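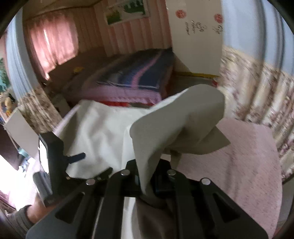 Teaching the Folding Line at Tostitz

The laundry at Tostitz processes hotel and care-home linen on two shifts. Washing, extraction and drying have been automated there for decades. Flat sheets go through a feeder and an ironer and come out folded. What remained manual until last year was everything the ironer can't take: towels of mixed size, pillowcases with closures, gowns, fitted sheets, and residents' own clothing from the care homes. This work is done at a row of tables known as small piece, and it employs 74 people.

Rasar, the company that runs the plant, installed three automatic folding stations there in January. The stations are called Vadero and come from Lennox, a supplier of handling equipment. Each has two arms with parallel fingers, a shallow bin for incoming goods and a conveyor on the output side. A Vadero picks an item out of the bin, finds two usable edges, spreads the item and folds it to one of a set of stored patterns.

The difficult step is the first one. A crumpled cloth has no fixed shape, its corners are usually hidden, and the same towel dropped twice will land in two different heaps. Conventional programming depends on knowing where the part is. Lennox instead trains the controller on recordings of people handling cloth with a gripper similar to the one on the machine, so that the finger positions in the recording can be transferred to the arm with little conversion.

The recording tool is held in one hand. It has two fingers driven by a linkage, and a camera looks forward over them. The operator closes the fingers on the cloth, lifts, shakes, lays it down and releases. Some of the recordings are made at the small piece tables. Most are made in ordinary homes, including those of plant employees who signed up for paid recording hours. A controller trained only under the plant's white lighting and on its gray tables tended to fail when either changed. Bedrooms with patterned blankets, curtains and daylight from one side give it more to cope with.

The current training set for Tostitz holds 1,923 recordings of single items, from first grasp to release. Recordings in which the cloth slips are kept if the operator recovers it. Those in which the free hand helps are thrown out, and this was the most common reason for rejection in the first weeks. People who have folded for years use the second hand without deciding to.

Output so far is uneven. On bath towels of a single size, one station handles over 200 pieces an hour, which is below what an experienced folder manages but holds steady through the shift. On fitted sheets the stations are slow enough that the plant stopped sending them any. Dark items with dark hems cause repeated grasps. Knitwear is still folded by hand and is not scheduled for change.

For the staff, the main effect has been on the mix of work. Towels were the easy part of the day. They set the rhythm, and folders used them as a rest between awkward pieces. With the towels gone to the stations, the tables now receive a higher share of gowns and personal clothing, and the piece targets written for the old mix no longer fit. Rasar suspended the targets in the spring and has moved small piece to an hourly rate while new ones are worked out.

There are also new tasks. Each station needs someone to load the bin, clear double picks and pull out stained goods, which the machine folds as readily as clean ones. The role rotates every two hours. It involves less reaching than table work and more standing in one spot - mats were added after complaints about knees and lower backs. Opinion on the rotation is divided. Several folders ask for it, and others prefer to trade it away.

Rasar has given a written commitment that no small piece job will be cut before the supply contract with Lennox comes up for review. Departures in that period may go unfilled. The agreement also covers recordings made at home: employees can withdraw them up to the point where they enter training, and faces and voices are removed before the files leave the plant.

The next training round will concentrate on pillowcases. The closures vary between customers, and the stations have so far been folding them with the flap on either side.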